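Home | Forums | Small Spaces | Members | Search

Thread: sorting the junk drawer, baskets or no baskets??

pumorora_pam
OK so I finally dumped out the kitchen drawer last night. Rubber bands, dead pens, takeout menus from a place that closed in August, a key that fits nothing we own. My husband says put it all back and shut it. I want little baskets, one per kind of thing, and I want to stop buying tape we already have! 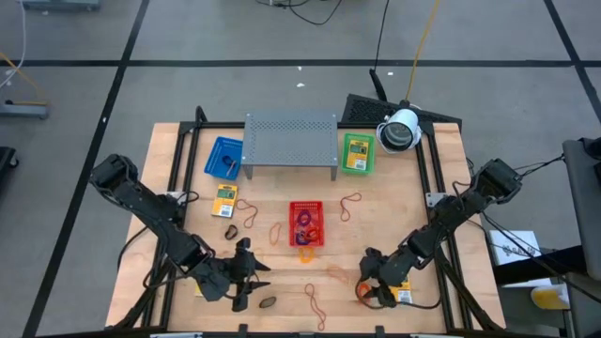 The drawer is pretty shallow, too, so anything tall is out. What are you all using?

tdurrani
Baskets, every time. I got a pack at Mumthorpe and they've held up great (the lids are garbage, toss them). Give rubber bands their own basket or they get into everything.

oldbridge342
Gonna disagree with Tariq. Baskets just give you more places to lose stuff. I had over 200 bread clips sorted by color at one point and my wife asked me if I was OK. One shoebox. Throw out half. Done.

tdurrani
Half of what though? You throw out the weird little screw and the next day the toaster falls apart.
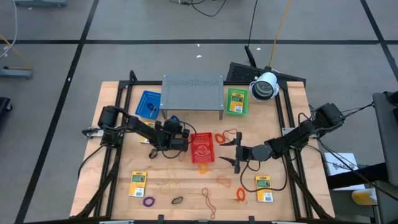 Mumthorpe Home & Tidy Club, Drawers and Closets Group

oldbridge342
I have never once needed the weird little screw.

kay_in_bredevix
Somewhere in between for me. Color works if you have kids, mine will put a thing in "the red one" but won't read a label to save their lives. I wouldn't go past three or four colors, we tried more and everybody forgot which was which, me included.
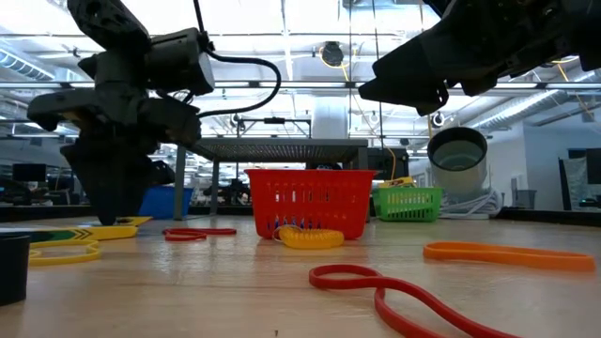
Red basket, slotted sides

pumorora_pam
Ooh, I like slots, you can sort of see what's in there without digging. Kay, do small things fall out of yours?

kay_in_bredevix
Pushpins, yes. I cut a piece of felt for the bottom and that fixed it. Batteries are fine.

oldbridge342
So now you're sewing for a drawer.

kay_in_bredevix
Cutting! With scissors! Which I found right away, in the blue one.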